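The Ninth Clause

The standard had 52 clauses and Ona Hunt had been sent to Okstead to find out whether anyone kept to them. She had signed up to the wording herself, in June, after a lunch that went on too long, and had regretted clause nine ever since.

Clause nine said that a machine taking apart another machine must do so "with due regard for parts capable of further use". It had been Kivi's idea. Kivi made the arms, and Kivi liked a phrase that could be printed on the side of a van.

"Due regard," said Laimutė Sakalauskas, handing her a visitor's badge. "We have a lot of that. Tea?"

"How do you show it?"

"There's a form."

There was always a form. Ona had read 978 of them on the train, or had turned the pages of 978, and every one had a tick against clause nine. She didn't trust a tick that never missed. Her mother had ticked off the church cleaning rota for years without once lifting a duster.

They went through to the bench. The side was already off the computer, and the arm had come down over it and put a finger to the top edge of the power supply.

"Is that regard?" Ona asked.

"That's clause four. Approach and contact."

"And where does regard come in?"

Laimutė thought about it. "After contact," she said.
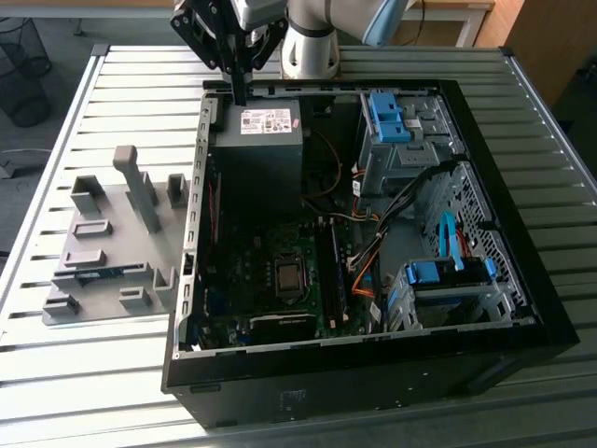 Rasa Žukauskas said that in her view clause nine ought to go altogether, that you could write a rule about force or speed or where a person was allowed to stand, and a rule about regard was only good manners with a number in front. She had said as much to Jusura when the draft came round. They had thanked her for her input.

"So why do you tick it?" said Ona.

"Have you tried sending the form in without?"

Ona had not. She wrote that down, and then crossed it out in case somebody at the office read her notebook.

She asked what the arm would do with a part that was still good. Rasa said it would do what it had been told. She asked who told it which parts were good. Rasa said that was a Nurnari matter, Nurnari looked after the lists, and the lists came out every 3 months, unless they didn't. The last one had arrived with a page about toasters in it.

"Do you do toasters?"

"No."

"Did you raise it?"

"There's a form," said Laimutė.

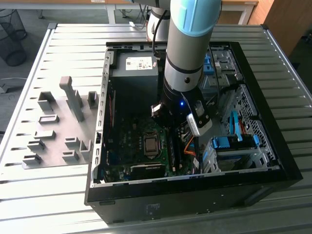 Ona had a habit, on these visits, of picking one thing and asking about it until the people she was with grew tired. It was the only method of inspection she had ever seen work. At one point the arm was reaching right down inside the case, a small blue light showing on its wrist, and she chose the light. What did it mean? Laimutė believed it meant the arm was on. Rasa believed it meant the arm was ready, and she would not call that the same thing. Ona turned up clause 31, status lamps, which required a lamp to be "readily understood by any competent person present", and looked from one competent person to the other. They both looked at the light.

"It's a nice blue," Laimutė said.

"I'll have to put something."

"Put that we're discussing it."

She had her tea after that, in a room with the standard pinned up by the sink. Somebody had gone down the margin in pencil. Most clauses had a small neat mark beside them. Clause nine had a question mark, gone over so many times that the paper had started to shine, and beneath it, in different writing, the words ask Ona Hunt.

She looked at that until the tea was cool enough to drink. Then she found her own pencil, rubbed out her name and wrote Kivi, quite lightly, and went to see about the 4.20 train.

The form was in her bag. She did it between stations, on her knee, and when she got to clause nine she left the box empty and sat with the pen over it through two tunnels and a long wait outside a goods yard. A boy across the aisle asked whether she was doing a crossword.

"Sort of," said Ona. "Due regard. One box."

"Is it a tick?" said the boy.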